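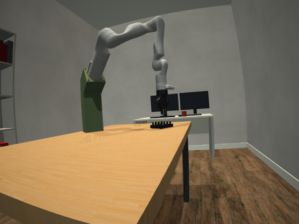 Can I book a demonstration before ordering the Moko bench arm?

Demonstrations are free and can be booked by anyone considering a purchase or a rental. They are held at our Skirkside showroom in the morning or the afternoon, and you can bring up to three colleagues.

Vornine Moko Bench Arm with Fang Gripper
Demonstration and open day information

The Moko is an articulated arm for bench work such as picking, placing and light assembly. It is sold on its own or as a set with the Fang gripper and a pedestal. Every set includes a license for Moko Sim, the simulator we use for planning and training. Visitors see the simulator first and then the hardware.

What you will see

The first part of the visit takes place in Moko Sim. The standard demonstration file is a pegs task in a small office. The arm stands on an olive-green pedestal at one end of a long wooden table and reaches across to a black peg block near the far corner, with the gripper pointing straight down. A desk with two monitors stands behind the table.

Your host will load the task, run it at normal speed, and then run it again slowly with the joint readouts open. After that you can move the block to another spot on the table and see whether the arm can still get to it. If it can't, the simulator marks the joint that ran out of travel. This is usually where people start asking about their own benches, so please have your dimensions with you.

The second part is on the showroom floor with a Moko and a Fang gripper bolted down. You will be shown power-up, homing, hand guiding, and how to teach a short pick. Visitors may use the teach pendant. The arm is run at reduced speed whenever someone from outside the company is holding it.

Allow 100 minutes for both parts. There is a break of 15 minutes in between while the floor unit is set up for your task.

Bringing your own parts

You are welcome to bring sample parts. They should be clean, dry, and small enough to close one hand around. We don't test food, liquids, or anything with a blade. If you send a CAD file of the part and a sketch of your bench at least a week ahead, Jhair Puma in applications will build it into a simulator file, and you can take that file home after the visit.

Parts that arrive without a file can still be tried on the floor unit. We just won't have a simulated run to compare with.

February open day

The open day replaces individual bookings for that day. Doors open at 9:30 a.m. and the last floor demonstration starts at 3:00 p.m. Places are limited to 30 visitors. The simulator stations are first come, first served. For the floor demonstrations, put your name on the sheet at the front desk when you come in.

Bernadette Rafferty will give a talk at 11:00 a.m. on choosing a mounting height. It covers why a tilted base can help when the work is spread along a table, what that does to reach close to the pedestal, and how to check both in Moko Sim before drilling any holes. The slides are sent to everyone who registers.

What comes in the set

Moko arm with controller and teach pendant
Fang gripper with flange adapter and one pair of spare fingertips
Pedestal with angled mounting face, supplied with bolts
Cable kit, bench length
Moko Sim license, single seat
Printed setup guide and safety sheet

The pedestal can be left out of the order if you already have a stand. Send us the hole pattern first and we will tell you whether an adapter plate is needed. Adapter plates are made to order and are not returnable.

Service

The first service is due at 2000 operating hours. The controller keeps the count and shows a reminder on the pendant. Service can be done at Skirkside or at your site, and the travel charge for site visits is quoted separately. Fingertips are a wear part and are not covered by the warranty.

Getting here

The showroom entrance is at the side of the Skirkside building, past the loading dock. Parking is free in the marked visitor spaces. Closed-toe shoes are required on the showroom floor. Long hair must be tied back, and lanyards come off at the door. The simulator room has step-free access, and so does the floor area if you let us know to open the wide door.

Booking

Use the request form on this page or call the showroom. Tell us the part, the bench size, and whether you are looking at the arm alone or the full set. Changes can be made until noon on the day before your visit.

Photos are allowed in both rooms. Please ask before filming other visitors' parts.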